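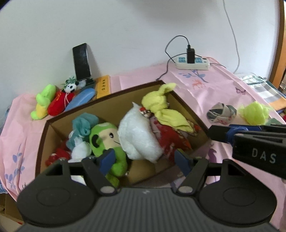

Ribbed hand-helds on soft stuff: Nolex pads or wrapped tips?

ezgreenberg
Right, I've had a proper go with the hand-held grippers on plushies now and I've got opinions. The bare pads on the two-finger one are heaps better than I expected on anything fluffy. Where I come unstuck is thin cloth. The knotted yellow one sits across the corner of the box and I keep pinching cardboard along with it. The wrapped tip on the other unit feels grippier to me, but it's fatter, so getting down beside a toy is a pain. Has anyone run both for a decent number of picks?

mulga_mike
I did 504 picks with Nolex pads and 718 with wrapped tips, same box, same toys. I'd go the pads every time. Wrapping creeps, and once it creeps your closing width is rubbish and you're recalibrating before lunch.

tinshed
Disagree! Wrapping creeps if you put it on badly. Pull it tight, start at the tip and work back toward the pivot. Mine has done around 2,000 closes and I haven't touched it. The pads are lovely until they get fluff on them, then they're like a bar of soap.

mulga_mike
So wipe them?

tinshed
Every 20 minutes? No thanks mate.
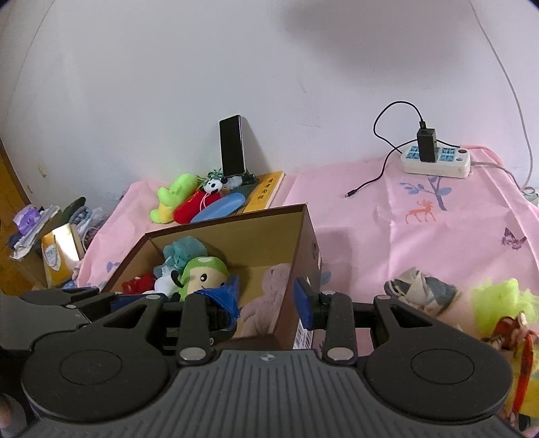 Cáceres Robotics Club - Grippers & End Effectors Group

ezgreenberg
OK, second go. I've been leaving the green toy and that teal bath puff where they are and coming in from the front of the box. Mesh is the one I'd really like ideas on - a flat pad wants to slide over the ruffles, and if I squeeze harder the whole puff squashes and I've got a handful of nothing. The mauve one leaning on the right wall is another favourite to hate, as I can't get a finger between it and the cardboard without shoving the box.

pelican_jo
Tape the box down, first thing. For mesh, try closing slower and turning your wrist a bit as you close, so the edge of the pad catches a fold. I was on the Leltell controller then and dropped the closing speed to its lowest setting. It felt ridiculous but my drops went way down.

tinshed
Or use the wrapped tip, it has an edge to catch on.

mulga_mike
Here we go again.

ezgreenberg
Ha. I'll tape the box and try the slow close with both. If I can borrow the Otow arm in June I'll mount the pads on that too, my wrist is about cooked.

Search this forum Enter keywords Go

Comments (3)

Bron: Does the fluff thing happen with the short-haired toys too, or just the shaggy ones?

tinshed: Just the shaggy ones for me.

K. in Dubbo: Wipe your pads, people.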